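Brorau says its repair pledge is working. The numbers are thin.

October 16, 2021

Brorau, the computer maker that promised in March to keep its older desktops out of the trash, says the plan is ahead of schedule. The company's update runs to 17 pages. Very little of it can be checked.

The headline claim is that 216 shops have signed up to get spare parts and manuals. Signing up is free and takes one form. Brorau would not say how many of those shops have received a part. Hanrahan, a small repair chain that joined early, told us it ordered power supplies for three models and is still waiting on two of them.

Then there is the price. A replacement board from Gorkex, the only approved supplier, costs nine dollars less than a used machine of the same age – hardly a reason to fix anything.

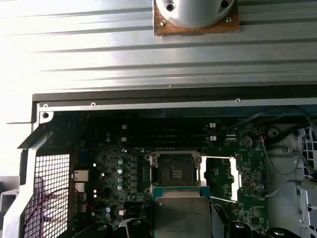 What happens next

Brorau says a second supplier, Fistari, will start shipping boards next March. Fistari confirmed it is in talks but said no contract has been signed. The update calls the deal "complete."

We asked Brorau which version is right. A spokesperson sent us a link to the update.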